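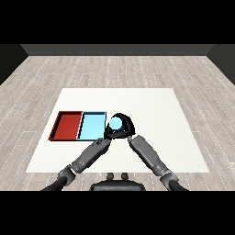

*Una mano negra sujeta la esfera celeste junto a la bandeja azul, en el entorno simulado.*

# Menos episodios y mejor mirados

Llevo tres años recogiendo demostraciones para sistemas de aprendizaje, los dos últimos casi siempre en simulación, y cada vez me convence menos la manera en que presumimos de ellas. En las reuniones se habla de volumen. Quien trae más episodios habla primero y durante más rato.

En el proyecto Plurnby entregamos 1.123 episodios de una tarea sencilla: un objeto pequeño, una bandeja roja, una bandeja azul y dos brazos. El objeto tiene que acabar en la bandeja que le corresponde por color. Cuando Wagner Amaral y yo los revisamos enteros, uno por uno, dimos por buenos 958. Los demás habían pasado el filtro automático sin problema, porque el filtro solo pregunta dónde está el objeto al final. No pregunta cómo llegó hasta allí.

Había episodios en los que el operador empujaba la pieza con el dorso de la mano. Otros en los que la soltaba desde demasiado alto y la bandeja hacía el resto. También unos cuantos en los que el operador esperaba varios segundos sin hacer nada, seguramente mirando otra cosa, y luego terminaba deprisa. Un modelo que aprende por imitación copia todo eso. Copia la espera igual que copia el agarre.

El argumento contrario lo conozco bien, porque Agnes Dalgleish me lo repite desde que trabajábamos juntos en Musthorpe: con datos suficientes, lo malo se diluye. En parte tiene razón. Si los errores fueran al azar, se compensarían. Pero los operadores no se equivocan al azar. Cada uno tiene sus manías, y las manías se repiten toda la jornada. El que empuja con el dorso lo hace a las diez de la mañana y lo hace a las seis de la tarde.

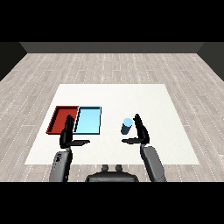 Luego está la cuestión de la postura inicial, que se discute poco. Si todas las demostraciones arrancan con las manos en el mismo sitio y el objeto al alcance, el modelo aprende un trayecto y poco más. En Plurnby variábamos la forma y la posición del objeto, pero durante mucho tiempo no tocamos las manos. Fue una decisión mía y fue mala. La tomé por comodidad: el operador se coloca antes y la sesión avanza más deprisa. Cuando por fin la cambiamos, en diciembre, hubo que repetir roughly la mitad del plan.

La simulación agrava el asunto. Un episodio simulado cuesta poco, se reinicia con una tecla y no rompe nada. Por eso mismo se mira menos. Con un robot físico, alguien está de pie al lado y ve si el agarre ha sido feo. En el simulador el operador está solo con su pantalla, el contador sube y el contador es lo que se enseña al cliente. En Wurencombe tenían un objetivo de 600 episodios por persona y se cumplía siempre. Nunca vi que se devolviera uno.

Mi propuesta es modesta. Que una persona distinta del operador vea cada episodio antes de darlo por válido, a velocidad normal y entero. Que se anote el motivo del descarte con palabras, porque un «no» suelto no le sirve al operador para corregirse. Y que se pague por hora, no por episodio – esto último es lo que más resistencia encuentra, y lo entiendo, porque el presupuesto se hace por episodio desde el principio.

Se me dirá que revisar es caro. Lo es. En nuestro caso fueron nueve jornadas de dos personas, y son jornadas aburridas. Wagner calcula que se podría recortar con un muestreo por operador, revisando todo solo cuando aparece un problema. Yo aceptaría eso como mínimo, siempre que el muestreo no lo elija quien grabó.

En Kanaujia, donde empezamos ahora, el contrato vuelve a fijar una cifra de episodios entregados. He pedido que se cambie por una cifra de episodios revisados. Todavía no me han contestado.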